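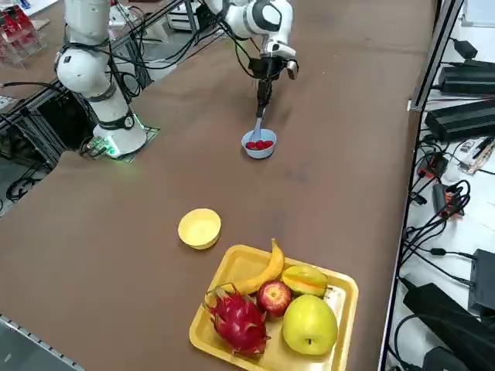
October, call-back log, second pass

Started 8:40. Finished going through the critical result calls from the Grillow site. 708 calls in the log for the period. 600 have everything we ask for: caller, person who took the call, time, result read back. That leaves 108 with at least one box empty, and most of those are the read-back box.

The Hadier export stops at 3000 rows and doesn't warn you. The first pull had routine results mixed in with the criticals, so it hit the limit and dropped the end of the period. Redid it with the critical flag filter on and it came out whole. Anyone using the earlier file should delete it. I've put "old" in the name for now.

Sorted the 108 by time of day. More of them on nights than I expected, but nights also makes more calls per person, so I don't want to say much about that yet. Need the staffing sheet from Bronwyn Hollis before I can work out a rate.
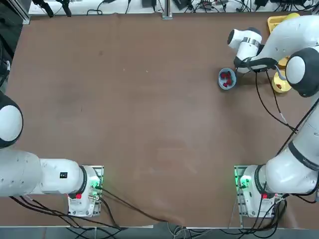 The other thing that came up is calls to the Dalgleish clinic after it closes. The number on file rings through to an answering service. The service takes a message and we log it as a completed call, with the service operator's name in the "taken by" box. On paper those entries look fine and they count toward the 600. I don't think they should. A message with an operator doesn't mean a doctor has the potassium.

Checked the written procedure. It says "a licensed provider or designated nurse," and the answering service is neither. It doesn't say what to do when the service is all you can reach. Two of the night staff told me they call the on-call doctor's cell next and write that on the back of the sheet, where the export never sees it.

Proposed change: add a "message left" status that keeps the call open until someone clinical rings back. Left this on the shared page for comments before lunch.

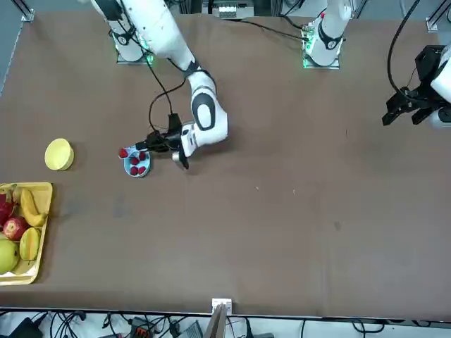 Thibault Charpentier: I agree on the open status, but please put a time limit on it. If a call can sit open all night we've only moved the problem. I'd go straight to the on-call doctor after the message and not wait for a return call. Also check whether the old sheets were kept, the ones with notes on the back.

They were kept. Box under the bench by the fax, filed by month. Will go through the Dalgleish ones by hand and mark which had a second call.

Tried the new status in the Graltura test system at 2:15. It saves and shows in the open list. Closing it still doesn't ask for a name, so the same gap would come back. Sent that to support with the steps to repeat it.

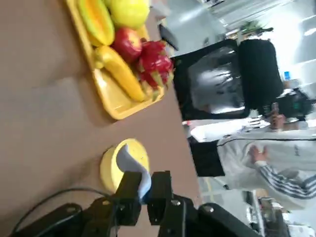

Fruit in the yellow tray, light blue cloth in the gripper fingers.

To do:
Staffing sheet from Bronwyn
Backs of the paper sheets, Dalgleish first
Draft wording for the procedure, with Thibault's point on the on-call doctor
Ask for a second after-hours number for the clinic
Recount complete calls without the answering service entries

Stopped 4:50. Clean export is on the shared drive, filter settings are in the first tab.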